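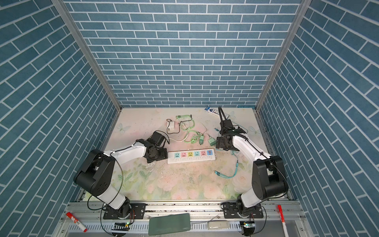 Tivavdale Magazine, Homes and Interiors Desk

I have a soft spot for pattern on pattern, so blue brick wallpaper with a rose-printed mat laid down in front of it was always going to get me. My editor, Nandi Potgieter, thinks the two should never meet. She's had plain white walls for 26 years, so make of that what you will!

What I love is how pale the mat is. Cream, soft pink, a bit of light green, and a few faint butterflies you could easily miss if you were only popping in to plug something into the power strip. Against all those slate-blue bricks with their thin white lines it stays quiet, and I think a bolder floral would have started a fight.

Yes, a light mat shows everything. There are scuffs and smudges in the middle and I rather like them (a table ought to look used). Mine at home in Gestutgate had a tea ring within 2 days, and I scrubbed so hard I took half a rose off with it.

If you fancy trying brick paper, Inês Rebelo, who hung mine in April, told me to do the back wall first and get those rows dead level, then work outwards from the corners. I bought mine for £34 a roll and ended up short, obviously. Order one more than you think. And keep your toothpaste, chargers and other bits in some sort of tray, or the butterflies vanish under them by the weekend. Mine have.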